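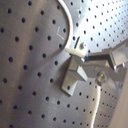 Every shared bench I have worked at had a rule about putting things away, and on every one of them the rule covered the wrong things. Tools go back on the rack, fine. Cups go to the kitchen. What stays behind is the small hardware, the little angled brackets and whatever cable was last plugged in, because those belong to "the setup" and the setup is always going to be used again tomorrow.

My opinion is that a board full of holes should be stripped at the end of a job. I mean all of it, down to the metal.

I know the case against. The point of a perforated surface is that you can fix something down and trust it to stay where you put it. If you spent a morning getting a bracket square to the grid, pulling it off feels like vandalism. At Weten, where I spent my first years, we had a board that stayed built up for 13 months. People were proud of it. Then someone needed to move one post by a single row of holes, and it took 2 of us until lunch to work out which parts were holding something and which had simply been left there.

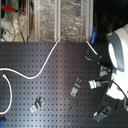

Loose brackets are the worst of it. A bracket that is bolted down has a job, and you can see what it is. A bracket lying on the surface might be a spare, or it might be the one that came off when somebody needed room. You leave it alone in case it matters, and so does the next person. I keep a shallow tray for these now. If a part has no bolt through it by the time I go home, it goes in the tray.

Cables come second. I would sooner see a cable unplugged and coiled than lying across the work in a big lazy loop. A loop takes up holes you might want, and it catches on sleeves. Ties are cheap. When I moved to the Faretti shop we bought a bag of 1,000 and I don't expect to see the bottom of it.

Scratches I don't mind at all. A gray board gets scuffed when parts are slid around on it, and a board without a mark has probably never been used for much. I would rather people worry less about the finish and more about what they leave sitting on top of it.

So, strip it. Write down the hole positions first, by row and column, and put the note in the tray with the parts. Rebuilding from a good note took me 23 minutes the last time I did it. 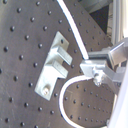 Lanying Qin read a draft of this and disagreed with most of it. Her view is that a bracket that has been bolted down properly should stay down until the hole is needed, and that my notes only work for me because I am the one who wrote them. She would keep the tray, though, and she wants the cable ties moved to a drawer she can reach.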